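Bin picking for the Muldale robotics club: setting up your first clear-out

Written by Tatiana Murín for second-year club members. Last changed 9 October 2023.

Read this before you book arm time. It covers the bin-clearing task the club will run at the Stindar meet, where a robot has to empty a metal bin of mixed objects, one at a time. The rules are on the club drive. These are the steps we use to get a new pair of students from a bare bench to a first scored run.

You will need

The arm and its controller, already signed off by Branislav or Kazimír
The metal bin
Two clamps
Five objects from the practice tub
The Rey camera bracket, fitted by whoever had the bench last
A printed score sheet
Safety glasses

Step 1. Fix the bin

Put the bin on the table and slide it until all four inside corners can be reached at low speed. Check this with the jog controls before you tighten anything. Last August one pair clamped first and found they couldn't get into the back left corner without the wrist hitting its limit. They lost a whole session.

When you are happy with the spot, clamp both sides. Push on the front wall with your palm. If the bin moves at all, do the clamps again. A bin that creeps two millimetres a run will have you chasing errors in the camera calibration that aren't there.

Write the position of the bin in the bench book, measured from the table's front edge and right edge.

Step 2. Route the cables

Move the arm by hand control through the full range you plan to use, slowly, and watch the cable bundle the whole time. It should never pull tight at the wrist and it should never drop below the tool. If it does either, stop and get Branislav. Please don't add your own cable ties.

Hang the handheld controller up or keep it in your hand while the arm is live. One person holds it for the whole run and does nothing else.

Step 3. Choose your objects
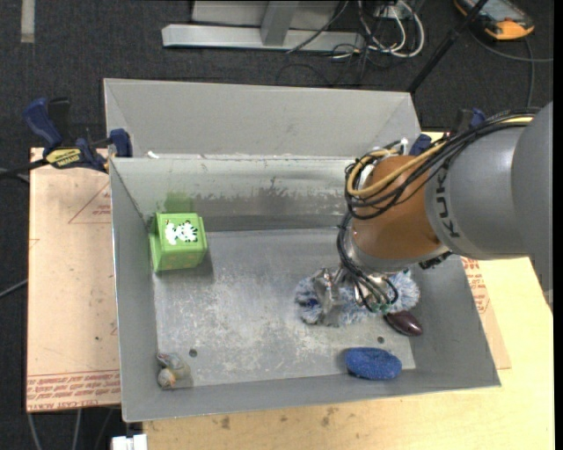
A good first set has one easy object, one awkward one and a few in between. Pick them for how they grip, and forget about what they look like to you. Boxes are easy because they have flat sides that a two-sided grip can close on. Shaggy things are hard for the camera, which has trouble deciding where the edge is, and a long one like the blue-and-white piece under the gripper gives you a choice of places to grab, most of them bad. Aim for the middle. Sponges squash, so the gripper may report a closed position when it is holding something. Glossy objects such as the purple eggplant shape can throw a bright spot that the software reads as a gap. Dull grey objects are a different problem again, and the little figurine near the front left corner is a fair test of whether your settings can separate an object from bare metal.

Leave hard glass, food, anything with a battery and anything smaller than a golf ball out of your set. The meet's judges won't use them either.

Spread the objects out for your first few runs. Piles come later.

Step 4. Take the background shot

Empty the bin and save one picture of it with the room lights the way you'll have them during the run. Scratches and smudges on the metal are fine, as the software subtracts them. What it can't handle is a change in lighting halfway through, so close the blinds and leave them closed.

Put the objects back in and run the finder. It draws an outline around each thing it has found. If you get extra outlines, raise the threshold one notch and try again. If an object has no outline, lower it. Our bench usually ends up at 59. Start there.

Coloured objects can reflect on the walls of the bin. If the finder outlines a patch of wall, draw the mask in a little closer to the floor on that side.

Step 5. Set the heights

There are two heights to enter. The travel height is where the arm moves between picks, and ours is 535 mm above the table. The floor height is the lowest point the fingertips may go. Find it by jogging down over an empty part of the bin until a sheet of paper just drags under the finger, then add two millimetres. Save it. Check it again in each corner, because the floor of the bin is not perfectly flat.

Do not copy the floor height from another pair's sheet.

Step 6. Dry run

Run the whole program at ten percent speed with the gripper held open. The arm should visit each object, stop above it, come down, go back up and move to the drop point. Keep your thumb on the stop button. Look for these:

The tool coming close to a wall on the way down
The elbow swinging toward the clamps
The arm taking a long way round between two picks

Wall problems are fixed by turning the wrist 90 degrees for that pick. For the long way round, add a waypoint. Sofia Henriques wrote a short note on waypoints, in the same folder as this page.

Step 7. Scored run

Set the speed to thirty percent and turn the gripper on. Start the timer when the arm leaves its home position. Stop it when the last object is released or when the run is called off.

Score each object like this:

Picked and placed on first try: 3
Picked and placed on second try: 2
Dropped outside the drop zone: 0
Arm stopped by hand: run ends, keep the points so far

Do three runs with the same objects in fresh positions and hand in all three sheets, including the poor ones.

If it goes wrong

Gripper closes on nothing: the floor height is too high, or the object moved after the picture was taken. Take a new picture before every pick.

Two objects come up together: lower the grip width. If they are tangled, call it a miss and carry on.

Error 649 on the controller: the program asked for a point outside the work area. Check that the bin position in the file matches the bench book.

Packing up

Send the arm home, power down, and put the objects back in the tub. Leave the bin clamped if another pair is booked after you. Sign the bench book and give your score sheets to Kazimír Beneš.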